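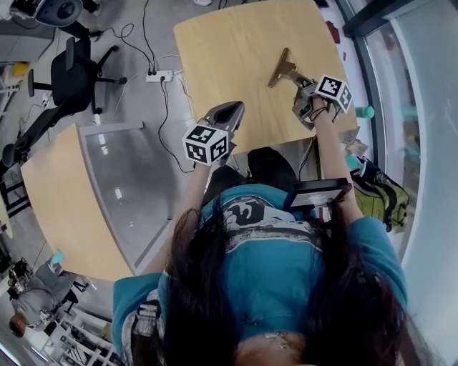

Section 7: Hand-Held Grippers, First Session at the Table

By now you should have both Pistine grippers assembled (Section 2 if you skipped ahead, we all do) and a marker cube on top of each one. This is the fun part! You get to pick things up with the same kind of fingers your arm will use later, and the tracking software writes down where each gripper was the whole time. No motors, no arm on the table, no code beyond one start command.

These steps were written for our shared workshop but they work just as well on a kitchen table. Špela Nikolaidis did the first draft on hers.

What you need

- The left and right grippers, cubes attached
- A table you can lean over comfortably from one side
- The overhead camera on its Ellery mount, already focused (Section 6)
- A laptop or tablet running Cumitz
- One metal bracket, or any solid part small enough for the fingers to close on
- A hair tie if your hair is long

7.1 Clear and set the table

1. Move cups, tools and shiny scraps out of the working area. Papers and a backpack at the far edge are fine as long as your hands won't travel there.

2. Run the power strip along the floor between tables and push the loops of cable in toward the table legs.

CAUTION: Look where your feet and chair wheels will go before you start. You will be watching your hands, and a cable around a caster can pull a laptop down.

3. Lay the bracket flat, well inside the edge of the table. A curved table edge is easy to misjudge from above, so leave a hand's width.

7.2 Check the cubes

4. Hold each gripper up to the camera and turn it slowly. Cumitz should draw an outline on every face it recognizes.

5. Try to wiggle each cube with a fingertip. It must not move at all. If it does, tighten the 2 screws under the bracket plate and repeat step 4.

6. Wipe the printed faces with a dry cloth. Skip the alcohol, it lifts the ink. (Two of our cubes went gray that way and had to be reprinted.)

Note: The left and right cubes carry different patterns. If Cumitz shows your hands swapped, you have swapped the grippers. Trade hands and carry on, no need to change the settings.

7.3 Get into position

7. Stand, or perch on the front of a stool, and take one gripper in each hand. Keep the cube side up and your wrists relaxed.

8. Lean in the way you naturally would for close work, then glance at the preview. Both cubes need to stay visible. Long hair falling forward over your shoulders is the most common thing to get between a cube and the camera, and your own head is a close second.

9. If a cube drops out, slide your stool back a little and reach farther with your arms. Raising the camera also works, but then you have to redo Section 6, and that's a chore.

7.4 Record a grasp

10. Press Start in Cumitz and hold both grippers still until the border turns green.

11. Bring the right gripper down to the bracket and close the fingers on it. Let the left one rest or steady the table side, whichever feels right to you.

12. Hold for a slow count of two, then lift, set the part down somewhere new and open the fingers.

13. Press Stop. Give the take a name you'll understand in November.

Do 8 takes this way, turning the bracket a bit each time so the fingers meet it from a new side. A T-shaped part is great for this because it offers the fingers so many edges. Then switch and do it left-handed. It feels silly at first and gets good surprisingly fast!

Squeeze only until the part stops sliding. The fingers are printed and they flex, and a hard squeeze bends them enough to throw off the width reading. Shalini Rajput has a set with 40 hours on it that still closes straight, so gentle pays.

7.5 If something looks wrong

Tracking flickers near a window: Glare on a cube face. Turn your body so your back shades the table, or close the blinds.

Tracking flickers everywhere: Exposure is too long. Go back to the Ornuria camera panel and drop it one step.

Path jumps sideways in playback: A loose cube, nearly always. Repeat step 5 and throw out that take.

Fingers close but the part slips: Check that the pads are clean. Dust from the sander gets on them in a shared room.

CAUTION: Anyone working with a powered arm at another desk needs to know you are recording, and you need to know when their arm is live. Agree on a word for it before either of you starts.

7.6 Packing up

Rest the grippers on their sides with the cubes facing out, never cube down. Copy your takes to the shared drive before closing Cumitz, then go on to Section 8, where you play them back and trim the ends.

Section last revised 2023-08-03.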